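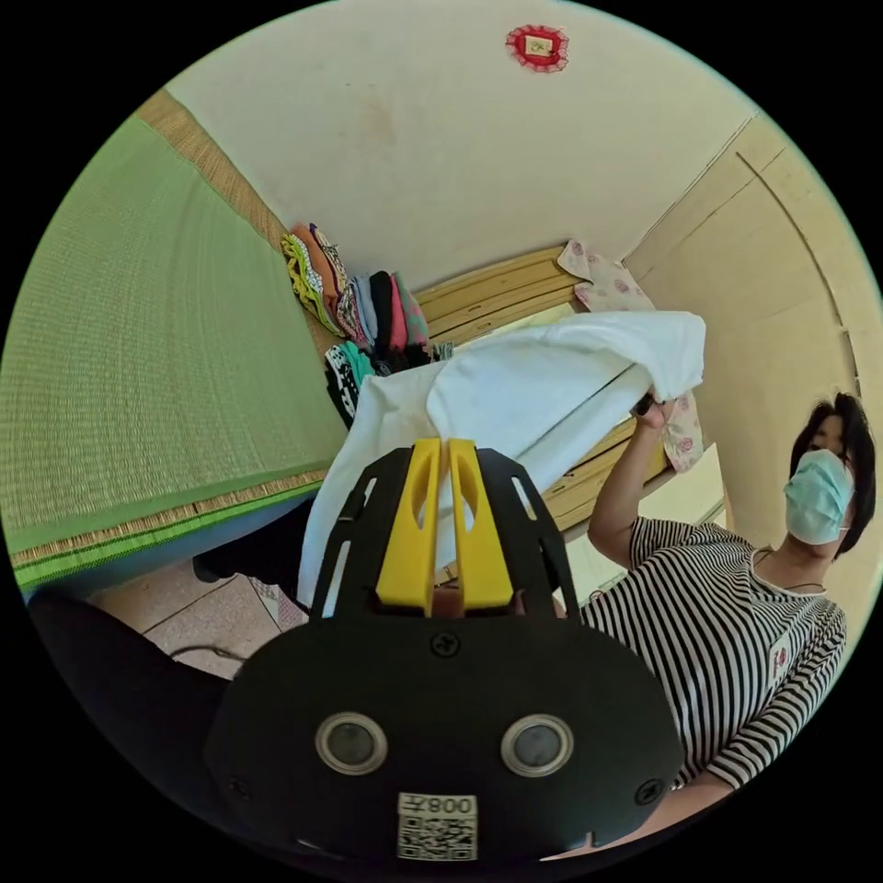

The Brorska Hand Kit is a hand-held gripper set sold for recording household tasks, chiefly the folding and sorting of laundry. It is made by Brorska and sold as a pair, one tool for each hand. The recordings are meant to be used in training robot arms. The kit contains no arm and does no housework without a person holding it, a point the sales pages have been slow to make.

Design

Each tool has a flat black body with two yellow fingers standing upright in a slotted black frame. The fingers are cut through near the tip. On the face of the body are two round windows with silver rims, and below them a small white label carries a unit number and a QR code. A wide-angle camera on the tool bends straight walls and bed rails into curves.

Brorska describes the fingers as suited to "any home fabric." The claim is broad, and the material published with it shows mostly light cloth and T-shirts. Towels, fitted sheets and heavy coats are named in the brochure but do not appear in its sample recordings. 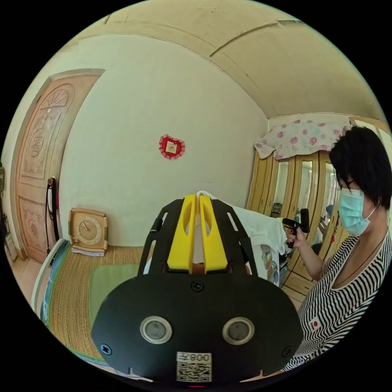
Service plan

The kit is offered outright or under a service plan run by Stustoson. Under the plan, a household receives one pair of tools and is asked to send back 2000 recordings. Stustoson checks the files and passes them to Brorska. The price of the plan has changed twice, and neither firm lists it openly.

Buyers may also have their recordings turned into a motion file for arms made by Skultolov. No other make of arm is supported. The brochure calls the format open, but the document describing it is given only to paying customers.

Trials and reception

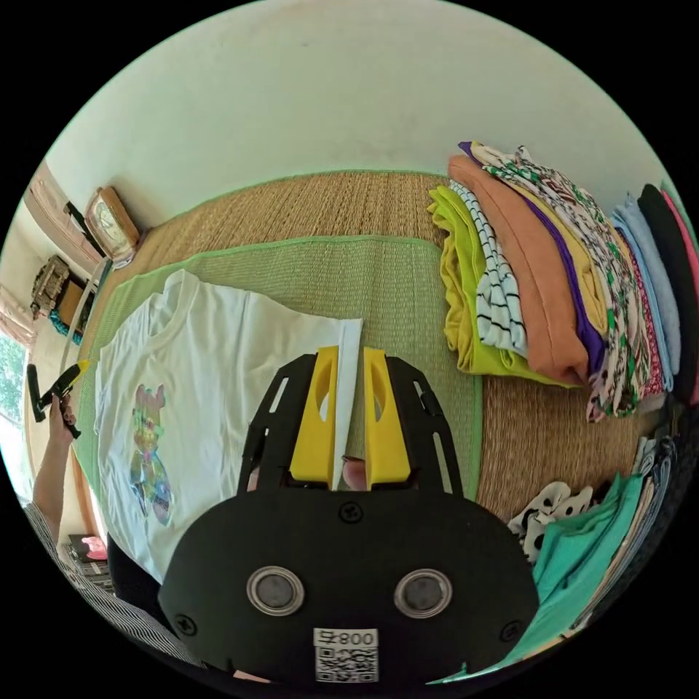 Pinching the edge of a T-shirt during folding, with stacked clothes alongside.

The best-known trial was run by the testing service Adjei, which collected 4000 recordings in ordinary bedrooms and accepted 1925 of them. Most of the rejected files were put down to the fingers closing on two layers of cloth when one was wanted. Brorska disputed the count — it held that many of the files could still be used — but did not publish a count of its own.

Adjei also questioned the company's statement that a new user needs 7 minutes of practice. 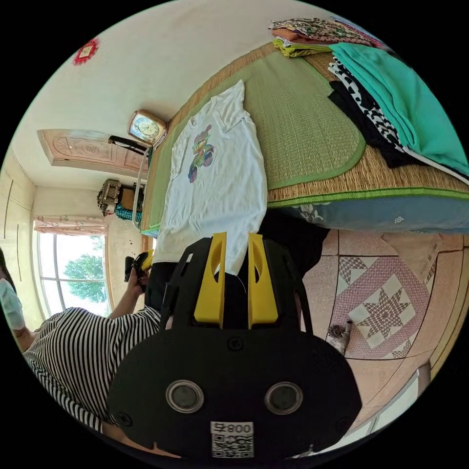 Its report noted that the figure came from the company's own staff, who had handled the tools before. Users in the trial took longer, and several said that they folded more slowly with the tools than with bare hands. Brorska later moved the practice claim to a footnote, where it remains.

Whether the recordings lead to better folding by a robot is still unsettled. Skultolov has shown one of its arms folding a shirt on a bare table, but has not said how many attempts were made or which recordings were used.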